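Tímea Rácz wants bin picking judged by its misses
December 9, 2019

Most published results on bin picking report one number, the share of attempts that end with a part out of the bin. Tímea Rácz considers that number close to useless. Her group at Setoden has spent the period since February logging failed grasps on plain bar-shaped blocks, and the resulting method, which she calls miss-first training, is now being tested against a conventional grasp planner.

"A success tells you the pose was good enough," Rácz says. "It doesn't tell you by how much. A miss has a direction and a distance, and you can measure both."

The procedure is simple to state. The planner proposes a grasp, and the controller shifts it by a small known offset before the arm moves. The fingers close, the air pressure and finger travel are recorded, and the outcome is assigned to one of 3 classes: held, slipped or blocked. The model is trained on the offset and the class together. It learns the edge of the region in which a grasp still works, and at run time the planner aims for the middle of that region. 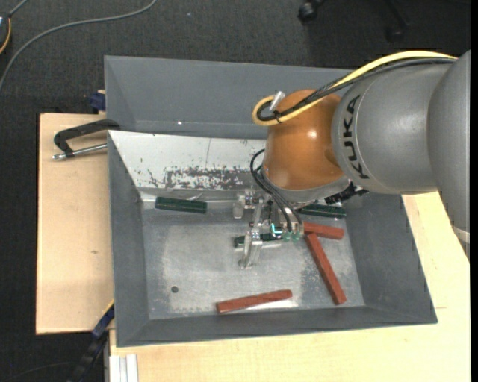

Walls are where the method pays off, according to Rácz. A block in the open can be approached from several angles. One lying close to a sloping side leaves little room for the second finger, and a conventional planner tends to rank such grasps too high. "It sees a clean edge and likes it," she says. "It has no opinion on what the finger will hit on the way down."

The data set comprises 821 deliberate misses. Of these, 46 were discarded when Zsófia Csonka, who maintains the controller software, found that the pressure log had drifted out of step with the arm position. Rácz declined to correct the timestamps after the fact. "We could have shifted them and they would have looked fine. I didn't want to defend that."

She is cautious on scope. The blocks are rigid and have straight sides, and the bin was clamped in place throughout. Parts that tangle or bend have not been tried. Color is ignored by the model, which works from depth alone, and worn metal floors still produce false edges in the depth map. Enikő Fülöp is working on a filter for these, with 2 versions under comparison.

Asked whether the offsets could be generated in simulation, Rácz says the group tried. Contact between a finger and a block resting on another block was the weak point. "The simulated block slides. The real one tips first, then slides, and by then you have lost the grasp."

The comparison with the conventional planner will be repeated on a second cell with a different gripper before the group publishes.

Filed under: Research | 3 comments | 46 shares
Contact the editors | © 2019 Plarno | Back to top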